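Print | E-mail

Desk things, finally
June 29, 2019

Ok quick one, I have to be out the door in 25 minutes. The sorting. Started with the stuff that never has a home, scissors first. I've had gray and orange ones forever and they live wherever I last cut something open. 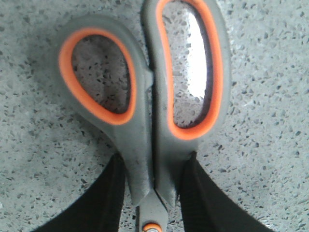

Fuditz Craft & Paper Club, members' blogs

So. Scissors. Heledd Rosser says a pair per room, I say one pair and put it back. We've been arguing this since December and niether of us is budging. She buys hers at Briller, I think mine were from a market.

Next, the pen cup. Black mesh, plain, does the job. I wanted a ceramic one but I knocked over the last two (coffee, elbow, you know). Mesh is light and doesn't chip. Dust gets in the holes though, old toothbrush and dish soap, rinse, leave it upside down on a towel.

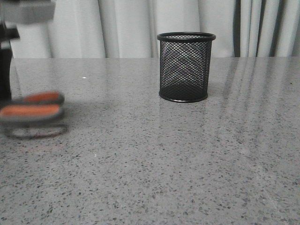 And then be strict about what goes back in. Pens that write. One pencil. The scissors if they fit handles up. Dried out markers go, even the nice purple. Ieuan Prosser keeps 9 highlighters in his and can't ever find a pen, so.

Oh and keep it toward the back of the counter, not the front. Sleeves.

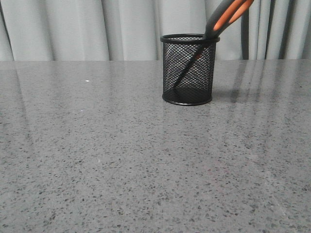 Still to do

Tape drawer. Envelopes. The bag of rubber bands, must be 200 in there, why. Will post teh drawer next time if I get to it.

Print | E-mail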